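Teaching a bin-picking arm by remote control: what to do, and what not to believe

Last updated Sep 21, 2020

I have read plenty of claims that you can show a robot a job a few times and walk away. I have not managed it. What I have managed is a passable set of demonstrations for picking mixed objects out of a metal bin, and these are the steps I would repeat.

Before you start

You need an arm you can stop in a hurry, a hand controller, and a way to save arm positions and video on the same clock. We use Flasar for the recording. It is fine. The manual says setup takes 23 minutes, and I would like to meet the person who timed that.

Step 1. Fix everything that can move

Clamp the bin. Tie the cables to the arm with enough slack for the wrist to turn all the way both ways, then turn it all the way both ways and watch them. If the bin shifts during a session, throw the session out. Walid Qudah thinks you can correct for it later. I have seen his corrections.

Step 2. Drive it with nothing at stake

Spend an hour moving the gripper up and down over the bin floor before you save anything. Your first 14 picks will be jerky, and a robot that learns from them will be jerky too.

Step 3. Choose awkward objects

Foam cubes make a nice video and teach very little. Mix hard and soft, long and round, and let some things end up against a wall, where the fingers have less room to get in.
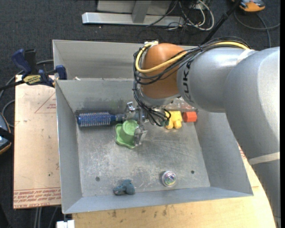
Step 4. Record one pick at a time

Start recording with the arm up and clear of the bin. Come down slowly, close, lift, hold for a second, stop recording. Don't pause halfway to think. The pause gets saved along with everything else, and the robot will happily learn to hesitate. If you need to think, scrap that pick and begin again.

Step 5. Keep some misses

Label each pick as held or dropped right after you make it. Zinhle Pillay wanted to delete all the drops, and we did that in August. The arm then had no idea what to do when its fingers closed on air. We put them back.

Step 6. Test on things it has never met

Out of 100 tries with new objects, ours held on to 54. You may see better numbers quoted elsewhere. Ask whether the test objects were also the training objects, and who was allowed to rearrange the bin between tries.

If it goes badly

Check the clocks first. Video that lags the arm by even a fraction of a second will spoil a whole day of work, and it looks perfectly normal on playback. After that, check whether two people did the driving. Tegwen Gwilliam and I approach from different angles, and mixing our picks made things worse until we had a lot more of both.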